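Metanley notebook, teleop collection, vanity scene
May 26, 2018

Continuing the bottle set. Scene file is the bathroom vanity, layout B, same lighting as the last two batches. Task string unchanged: pick up the green bottle, stand it upright on the counter, release. Recording on the Mostyn workstation, storage on Venummont.

Views from the batch:
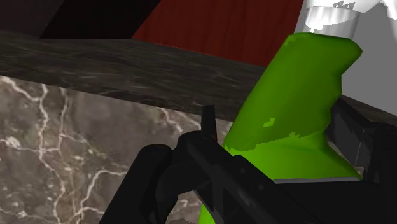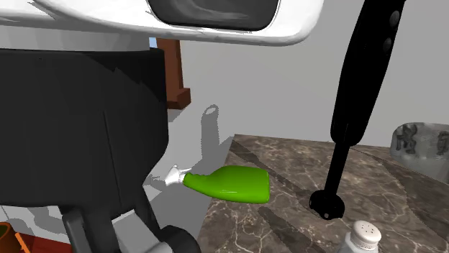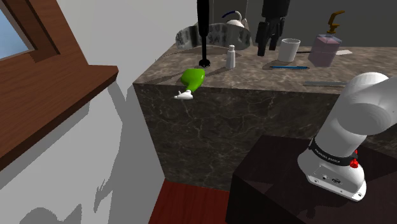 Vanity scene, rendered views. First: close view, green object in the gripper. Second: spray bottle on its side at the left edge of the counter. Third: side view with the arm and pedestal.

State of the count at end of session: 300 episodes recorded, 77 rejected at review, 223 kept. Target for the scene is still 1000 kept. At this rate the July freeze is possible but leaves no slack for a second layout. Will raise it with Tarmo.

Setup as run

Simulator: Darkesent, nightly build from earlier in the week. Did not take today's nightly. Contact solver settings copied from the kitchen scene and not retuned. Gripper friction left at the kitchen value too, see below, that may be a mistake.

Start pose of the bottle is drawn at random along the left portion of the counter, always lying down, yaw free. Overhang is allowed as long as the center of mass stays on the marble. The sampler checks this on the collision mesh. The collision mesh for the bottle is a convex hull of the whole thing, trigger included, so the hull has volume under the neck where the visual mesh has none. Consequence: a pose that looks like it should tip does not, and the reverse happens occasionally. Two of the rejects were bottles that left the counter before the operator had moved.

Clutter objects fixed for this batch. Cup, soap dispenser, toothbrush etc. stay where the layout puts them. Clutter randomization goes on after 500 kept, per the plan, so that the first half can be used alone as a clean baseline. I still think it would be better to mix from the start but it is not worth reopening.

Logging: joint positions, commanded gripper width, end effector pose, object pose from the simulator, all camera streams. Object pose is logged for review only and does not go to the learner.

Rejects

Sorted them by cause in the review tool this afternoon. Not giving exact splits here, the tags are in the sheet and a few episodes carry more than one.

Largest group is slip during lift. Bottle is grasped on the body, comes up, rotates about the finger line, ends up hanging nozzle down or drops. Operators can save some of these by setting it down and regrasping. We keep the saves. Reviewer was tagging them as failures in the first hour; I went back and retagged. Rule, written down so it does not drift again: an episode is kept if the final state is correct and nothing was knocked over, however many regrasps it took. Regrasp episodes get the "recovery" tag.

Second group is the bottle standing at the end but the release disturbing it. Fingers open, one drags, bottle falls after the recording has been stopped or in the last few frames. Fixed by making the operator hold still for two seconds after retreat. Should have been in the protocol from the beginning. Episodes recorded before the change were checked by stepping the saved final state forward with no command; the ones where the bottle fell were rejected.

Third group is contact with other things on the counter. The arm has little room when the bottle is pointing toward the back. Some operators bring the wrist in high and sweep down, which works. Others come in low from the side and catch whatever is near.

Remainder: tracker dropouts, one crash, a few where the operator said out loud that they had forgotten the task and did something else. One of those has a very clean placement of the bottle in the sink basin. Rejected.

Grasp strategy

Three distinct approaches in the kept data so far.

a) Body grasp, fingers closing across the narrow dimension near the middle, lift, rotate wrist to upright, lower. Fast. Most slips come from here.

b) Grasp close to the shoulder, tilt the bottle up on its base edge without lifting it clear, push to vertical. Slow, reliable. Needs the base to be on the counter, so it is no good when the base is the part that overhangs.

c) Grasp low near the base, lift fully clear, large wrist rotation in air. Reaches a joint limit for some start yaws.

Tarmo does (b) nearly always. I do (a). That worries me more than the slip rate. If strategy is tied to operator and operator is tied to the block of the session, and the yaw sampler is reseeded per block, we could end up with correlations that have nothing to do with the bottle. Checked the seeds: they are reseeded per block, from the clock. So no repeat of the same yaw sequence, but it is still worth plotting strategy against yaw for each operator before training anything.

The averaging problem from the kitchen set will come back here. With (a) and (b) both present for the same start pose, the regression baseline picks a grasp point between the middle and the shoulder, which is bad for both. The mixture output handled this in the kitchen set with enough data. "Enough" there was a good deal more than we have now.

Option discussed: instruct everyone to use (b) where possible and (c) otherwise. Cleaner data, narrower. Tarmo is for it. I am against it for this scene, because the recovery episodes are almost all (a) and we would lose them. Left as is until the 500 mark.

Views

Close view on the gripper is useful in the seconds around contact and of little use before. When the object is held it blocks a large part of the counter, so the placement phase depends on the other views. Expected, but the masking ablation should treat grasp and placement separately, otherwise the numbers average out to nothing.

In the third view the black rod near the bottle stands right in the working area. It is part of the layout and is not being moved. Operators dislike it. Several low approaches in the reject pile touched it. It does give us examples of going around something, which the kitchen set did not have.

Side view has the whole counter and most of the arm. Good for review. For training, the bottle is small in it at the input resolution we use. Tried cropping to the left half of the counter by hand on a handful of episodes and the bottle orientation is much easier to read. A fixed crop is fine for this layout and will break on the next one.

Shadows: arm shadows on the wall move with the arm. We had an argument in the winter about whether the learner uses the shadow as a cue for gripper height. Cannot tell from this batch. Need a rendering pass with shadows off, replaying the saved states, and compare. Replay is cheap, rendering is not. Queue on Venummont is full until midweek.

Texture on the marble is the same map at the same scale in every episode. Veins could serve as a position reference. Add to list: offset the texture per episode on re-render. Since we log full state, this can be done after the fact and nobody has to re-record.

Timing

Control loop held its rate for all of the morning and slipped in the afternoon once the review tool was running on the same machine. The commanded and measured poses are timestamped separately, so the data is usable, but do not run review on the Mostyn box during recording. Put a note on the monitor.

Camera stream timestamps come from the render thread and lag the state by one step. Known. The converter shifts them. Spot checked on two episodes by looking for the frame where the fingers first touch the bottle against the contact flag in the log, and they agree.

Episode length is longer than planned. The two second hold adds to it, but most of the extra is hesitation before the first contact. I would trim the idle part at the start in the converter. Not the idle part in the middle, where people are lining up a grasp and the small corrections matter.

Friction

Gripper friction is the kitchen value and was tuned on mugs, which were grasped by the handle or the rim. For a smooth body it looks low. Ran the scripted grasp at three friction settings on the same start pose after the session. Dropped at the current one, held at the two above. One pose only, so this says little. Do not change it in the middle of the set. If we do change it, the 223 stay as their own split.

To do

- Strategy tag on the kept episodes, both of us independently, compare on an overlap
- Yaw plots per operator
- Replace hull on the bottle with a decomposed mesh, test the tipping poses again. Check whether old episodes still replay to the same final state under the new mesh. I expect not all of them will
- Shadow-off and texture-offset re-render, when the queue clears
- Move the hold instruction to the top of the operator sheet
- Ask Tarmo about the Darkesent nightly, he had it running on his laptop and said the contacts looked different
- Disk: close view streams are the bulk of it. Look at whether they need to be lossless

Next block starts from the same scene file. Seeds are logged in the episode header as of this batch; earlier ones have them in the session log only.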